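How to Sort and Store Small Jewelry and Loose Beads

By Kerstin Ostermann
Updated October 30, 2023

Bracelets break, pendants come off their cords, and the pieces end up in the bottom of a drawer with hairpins and buttons. Sorting them takes one evening. You don't need special equipment, and most of what I use came out of the kitchen.

What you need

A table you can leave alone for an hour or two
A cloth to cover it
One shallow box, any material, with a flat bottom
Small zip bags or lidded pots
A saucer
A soft, dry cotton cloth
Masking tape and a pen
Beading thread, if you plan to restring anything

Step 1. Cover the table

Beads roll on bare wood and glass. A cloth with some texture holds them in place. Dark brown or navy works well for pearls and pale stones, and a light cloth is better for garnet, jet or anything blackened. Smooth out the folds before you start.

If the table is next to a bed or sofa, tuck in any loose blankets on that side. A seed bead that drops into bedding is usually gone until laundry day.

Step 2. Empty everything out

Take the drawer or bag to the table and pour slowly, with your other hand cupped around the pile. Put the chains to one side first. They tangle with everything else and you will want to deal with them separately.

Check the corners of the old container. Small crimps and clasps collect there.

Step 3. Make four groups

Whole pieces that can be worn now
Strands that are intact but need a new clasp
Loose beads
Things to throw out or give away

Do not sort the loose beads by size yet. Color is faster, and you can do size later within each color. Waltraud Oltmanns, who taught the class where I learned this, sorted by drill hole, but she was doing repairs for other people.

Step 4. Wipe and check

Wipe each piece with the dry cloth. Pearls should not be soaked or put in jewelry cleaner. Jade and other carved stones can take a slightly damp cloth if you dry them right away. Look at the loop on each pendant. If it has opened, close it with flat pliers before you store it.

Run a strand through your fingers and feel for gaps. If the beads slide more than they should, the thread has stretched and the strand belongs in the repair group.

Step 5. Lay out before you pack

Set the open box on the cloth and put the pieces in front of it, pendants and strands first, loose beads close to the box wall. It is easier to see what needs a bag of its own.
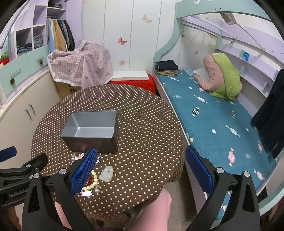 Jade pendant, pearl and dark red strand, and loose white and pink beads, with the box still empty.

Step 6. Pack the box

Loose beads go into bags, one color per bag. I put no more than 50 in each. Pendants get their own bag or a twist of tissue so the stone does not rub against metal. Lay strands flat along the long side of the box. Do not hang pearls, as the thread will stretch.

Label each bag with tape. Write the color and the date, nothing else.

Step 7. Clear the cloth

Lift it by the four corners and shake it over the saucer. I usually get 3 or 4 beads this way. Check the floor under the table too.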